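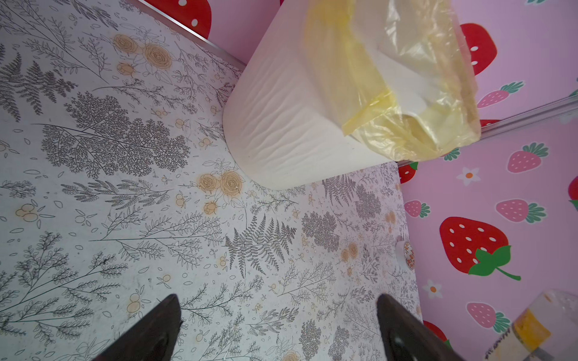

Corner with the bin, fern and rose floor, metal trim at the wall base

Jugah
Rental, small room, printed floor covering with a white background. It has smudges and light scuffs all over. I have been over it twice with plain water and a flat mop, no change. Is there a cleaner that won't take the gray line work off? Moving the bin out of the corner is no problem.

gillinness_36
Smudge or scuff? Test with a white pencil eraser on a spot behind the bin. If it lifts, it's rubber transfer from shoes. If it doesn't, it's probably in the wear layer and no cleaner will help.

Zovari
Melamine sponge, damp, light pressure. Did 200 square feet of similar stuff in July.

gillinness_36
Disagree on melamine. It's an abrasive. On a glossy sheet it leaves dull patches you see at a low angle, and on a thin printed one you can reach the ink. Those orange roses would go first.

Zovari
I had no dull patches. Light pressure, as I said.

Iltholm
Depends on the finish. Neutral pH cleaner, two capfuls to a bucket, let it sit five minutes, then wipe with microfiber. Don't flood the edge along the metal strip — water gets under there and the sheet lifts.

Jugah
Eraser took off one mark out of the three I tried. The other two did not move.

gillinness_36
Then you have both kinds. Eraser for the first, leave the second.

Zovari
Or try the sponge on one of the two that stayed.

Iltholm
Separate point: wipe the trim and the strawberry wallpaper just above it with a dry cloth only. Mop splash marks some papers.

Jugah
Noted. Will try the neutral cleaner behind the bin first. Is 70% alcohol safe if that fails?

gillinness_36
Not on a print I couldn't identify.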